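Cords, chargers and one very colorful power strip

By Olga Echeverría
2020-11-20

If you have a drawer at home that won't close because of all the cords in it, you'll be glad to hear you have company. I went over to Flometti on Friday morning to catch the tail end of their cord sort, and I came home and emptied my own drawer onto the bed, so consider this a warning!

The sort started in October, when Hollis Marchetti put a cardboard bin by the front door and asked people to drop off any power gear they weren't using. He was hoping to fill the one bin. By the time he stopped taking things in he had 879 pieces (he keeps the tally on a clipboard and he will show it to you), and the bins had spread down the hallway as far as the water fountain.

Everything gets laid out on a tabletop a few pieces at a time, looked over, and then sent to one of the shelves. I love the tabletop, by the way. It has a dark brown marble pattern with white veins running through it, and I spent longer than I should have wondering if I could get away with something like it in my kitchen.

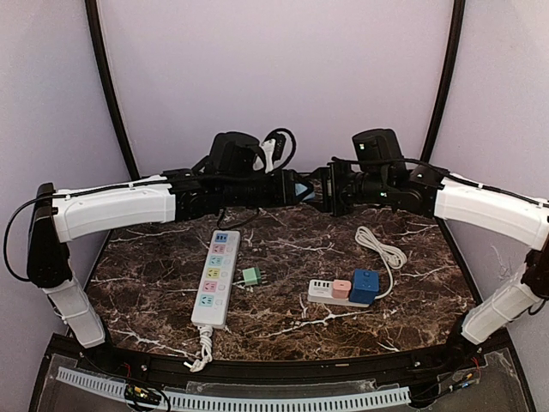
The shelves are labeled Keep, Lend and Recycle, and Lend is the one I was there to ask about. Starting Monday you can borrow a power strip or an extension cord from Flometti for up to 30 days, free, the same way you'd check out a book. Elba Mansilla came up with the idea after her sister's wedding, when the band needed to plug in at the far end of the yard and they ended up calling every neighbor on the block. She's got 166 pieces ready to go out so far, and more are waiting on a second look.

"I don't want people buying a strip for one party," she told me. "They use it for one night and then it lives behind the couch forever."

I asked how they decide what gets recycled. Cracked housings go, frayed cords go, and so does anything that feels loose when you push a plug in. Elba is strict about it. I held up a perfectly nice-looking cord and she took one look at the end of it and dropped it in the bin, and that was that.

My favorite thing all morning was a long white strip with six outlets, where every outlet has its own colored label panel. I've been wrapping masking tape around my plugs for years so I don't unplug the wrong lamp, and this would be so much prettier.
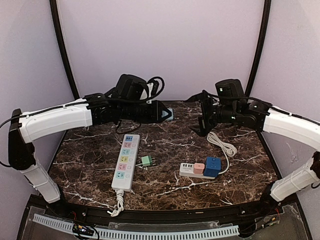

The six-outlet strip, with label panels in light blue, pink, teal and yellow.

Pickup is at the side entrance, Monday through Thursday, from 4 to 7 p.m. Bring something with your address on it. There's no deposit on strips, but the long outdoor cords will cost you five dollars, which you get back when the cord comes home. Drop-offs are closed until after the holidays while they work through the backlog, so please don't leave bags on the step. Hollis asked me to say that twice. Please don't leave bags on the step.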